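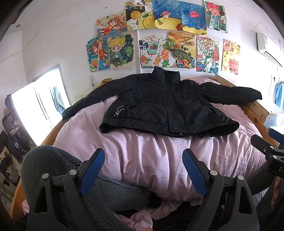 Marta Zakharchenko would like it known that you never, ever fold a puffy coat in half the long way. Lay it out, sleeves wide, zip closed, and look at it first. She wrote in after our November piece on winter closets and went on for two pages. Fair enough. The piece was thin on coats.

So, coats. Quilted ones mostly, the kind everybody in Karkthorpe puts on in fall and drops on a chair until spring. A bed is the right place to start. Big, soft, waist height, no crumbs. Don't bother making it — a rumpled pink duvet does the job as well as a smooth one, and a black jacket shows up nicely against it when you're hunting for lint.

Front side up. Collar toward the headboard. Sleeves out, even if a cuff ends up on the wood of the bed rail. Then the boring checks: pockets, zipper, the snap at the hem, any drawcord. Tie nothing. Cords with a toggle get tucked inside or they catch on the next thing in the pile.

Dilek Tokgöz does alterations out of a shop called Idomwood and sees the results of skipping all this. Stuck zippers. Gum. Once a whole set of keys in the lining, 9 months missing. "People bring me the coat in October and want it by supper," she told me, pins in her mouth, not looking up.

Her fold is quick. Sleeves across the chest, one over the other. Hem up to the middle. Collar down on top. Pat the air out, dont squash it. Done in less time than it takes to find a hanger.

Hangers, by the way — we disagreed. Taras Koval, who rents out storage on Levchenko Street, hangs everything and swears by wide wooden ones. Dilek thinks long hanging drags the filling down to the hem. I've done both. My folded one came out creased but fine. The hung one had dusty shoulders and smelled like the hallway.

Bags next. Cotton, an old pillowcase is plenty. Those vacuum ones save a ton of space and flatten teh life out of a thick coat, so keep them for blankets. Flitby sells a zip-up cotton sack for $29 that I wanted to hate and have now bought twice.

Label it. Masking tape, marker, whose coat. Top shelf.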